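Lunch table news, and please read the bit about the fridge

Saturday, September 14, 2024

Quick one this week, am typing between deliveries. Several things on food, tables and rubbish, in no order.

First, the white tables. They are up, all of them, and they look very smart. Thank you to Filippos Vrettos for doing the legs, twice, after the first set came with the wrong bolts. The tops are matt so they show everything. Tea rings, biro, turmeric. Turmeric most of all. If you spill, wipe it there and then with the blue cloths (hooks by the sink, not the green ones, the green ones are for the floor). Plain warm water does it nine times out of ten. No scouring pads please. Somebody has already had a go at the one near the window and there is now a shiny patch the size of a saucer which will be with us for ever.

The tables cost 3,940 altogether, delivery in. Bit over what we said in the spring. The old ones went to the Ponce workshop downstairs, who wanted them for gluing up and don't mind the wobble.

Packed lunches. Since the canteen at Bomau cut its hours more of us are bringing food in, which is lovely, and the room is busy again from twelve till gone two. Also means more wrapping. Last Friday's bin was nearly all film, bags and lids. So, a few requests.

Film and soft plastic goes in the clear sack on the back of the door. Shake the crumbs out first. It does not go in the mixed recycling, they won't take it, and last month they left the whole lot on the kerb with a sticker on. Soft plastic gets dropped at the Jatorer shop on the way home by whoever is passing. If you are passing, take a sack. No need to ask.

Bottles - rinse, cap back on, squash if it squashes. Metal ones you are keeping, take them home at the weekend. There is a shelf over the microwave with eleven months of other people's flasks on it and I am clearing it in October. Anything without a name goes in the box for the Nisurero jumble. I did warn you in June.

Bread. Right. Several people asked if we can go back to the Tuesday roll order. Yes, we can, starting first week of October. Same bakery, soft white, brown seeded, and the yellow ones everybody fights over. They need 48 hours notice so the sheet comes down on Sunday night and not a minute later. Put your name and how many. Pay when you collect, there's a tin. Last time we ended up 5 short two weeks running and it was me who went without, so if you take one you didn't order I will probably find out.

Leftover rolls keep better wrapped. Wrap them loosely, leave them on the side, and they are fine the next morning. Don't put them in the fridge, they go like cardboard. If you want one for later in the week freeze it the same day and warm it through in the oven from frozen, ten minutes or so. I do mine with a splash of water on the crust. My mother's trick and it works.

Now the fridge. It is full. It is full of sauce. There are jars in there that moved with us from the old building. Middle shelf is for today's lunches only, top shelf is milk, bottom drawer is whatever is already in the bottom drawer and I am not looking. Everything else needs a name and a date on it. Labels and a pen are in the magnetic pot on the side of the door, please put the pen back, we have lost three.

One more on tables. Clear up after yourself properly when you go, not just the plate. It's the little stuff that gets left, and then the next person has to stand there holding a hot soup wondering if somebody is coming back for it.

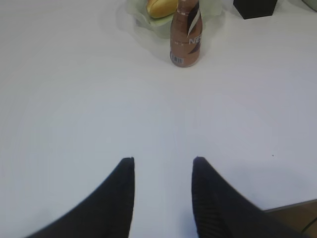
If you do find food left out and there's no coat on the chair, give it half an hour, then move it to the tray at the end of the counter. Don't bin it. Last week a perfectly good lunch went in the bin while its owner was on the phone in the corridor and words were had. The tray gets emptied at five.

Same goes for drinks. Lid on, on the tray. Lost property for anything that isn't food is still the drawer under the kettle, which at the moment has two scarves, a bike light and one very small glove.

Other bits. The dishwasher is mended, it was the filter, it is always the filter. Whoever is last out on a Thursday could they take the filter out and run it under the tap, takes a minute. Tablets are in the high cupboard. We bought the big box so there is no excuse for using washing up liquid in it agian. We all remember the foam.

We are still looking for a bread knife that cuts bread. If you have a spare at home, bring it in wrapped in a tea towel and hand it to me or Filippos, please don't leave it loose in the drawer.

And the circulation figure for this newsletter has gone past 3,000, counting the people who get it forwarded from the other sites. Hello to all of you. Sorry it is mostly about fridges.

Roll sheet goes up on the noticeboard the last week of this month, left hand side, under the fire plan. Bring your own bag if you can as the bakery has stopped doing boxes.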